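24 Sep 2021

Filed under: Robots, Household, Slow Progress

Teaching by Sock

My left thumb has developed an opinion about socks. It started somewhere past demonstration 1,500 or so and it has been getting louder ever since, and when I pick up a coffee mug now it sends me a short complaint.

For anyone who has wandered in from the bread posts: I spend my working days showing a robot how to do laundry. The robot is called Skarnar and lives in another building, in Lilton, where I have met it twice. What I do happens at a table, with a hand-held gripper that has the same kind of jaws the robot has. I squeeze, the jaws close, and the whole business gets recorded from the gripper's point of view. Later the recordings are fed to the arm, which is supposed to come away with a general feeling for socks.

The target for this round is 2,000 demonstrations. Each one is supposed to go: approach, pinch the cuff, lift, carry, lay down flat, let go. Written out like that it sounds like a job for a patient child. Try it with two stiff fingers and no sense of touch. A sock that you or I would pick up while thinking about lunch becomes a small engineering problem. Come in too high and you pinch air. Come in too low and you are dragging the jaws across the tabletop with a noise that makes everybody in the room look up.

The instructions say to pinch the cuff "at a natural location." I wrote to ask what that meant and got back a diagram of a shirt.
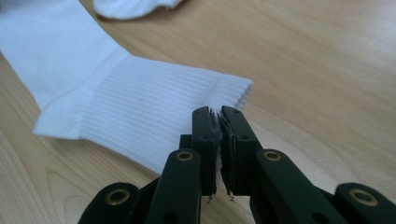 The approach is where most of my bad habits live. Left to myself I hover. I get the jaws near the fabric, then I reconsider, then I nudge a little to one side, and all of that goes into the recording as if it were wisdom. In January we played back an early batch on Skarnar and the arm came down toward the sock, stopped, trembled slightly, shifted over, and stopped again. It was like watching a home movie of my own indecision. I have never felt so thoroughly understood by a machine, and I went home early.

Since then I've been trying to commit. Pick a spot, go there, close. If I miss, I miss, and the episode gets thrown out. We threw out 75 in one week, and 58 of them were mine, a fact that was displayed on a chart.

White socks are the worst, by the way. Against a pale table they more or less dissolve on playback, and you find yourself squinting at a cuff trying to decide which layer of it you got hold of. One layer is a fail. Both layers is a pass. One layer and a bit of the other is a conversation. Gray hiking socks I could do all day, and I have asked for more gray hiking socks, and I've been told that the point is variety.

We did try it the other way, with remote control. The system is named Hollis and you drive the real arm from a chair with a pair of handles. Very grand. It is also slow enough that I folded one dish towel in the time it takes to eat a sandwich, and there is a lag just long enough to make you doubt yourself. The hand-held thing is quicker and you can feel the fabric pull a little through the handle. My thumb votes for Hollis. The rest of me would like to be finished before winter.

Next round is towels and pillowcases, target 2,795. I asked where the number came from and was told it was what the budget divided into. The towels are from Inder, the linen supplier, who will only ship them by the crate, so there is now a crate beside my chair and I keep my bag on it.

People ask whether it works yet. Skarnar can pick up a sock. It can put one down flat on most tries, and on the others it lays it down in a sort of comma shape that I recognize, with some embarrassment, as mine. Matching pairs is a separate project and belongs to a different team, who have stopped coming to lunch.

I'm going to go put some ice on this thumb.

Contact | © 2021, all text and complaints my own | Back to top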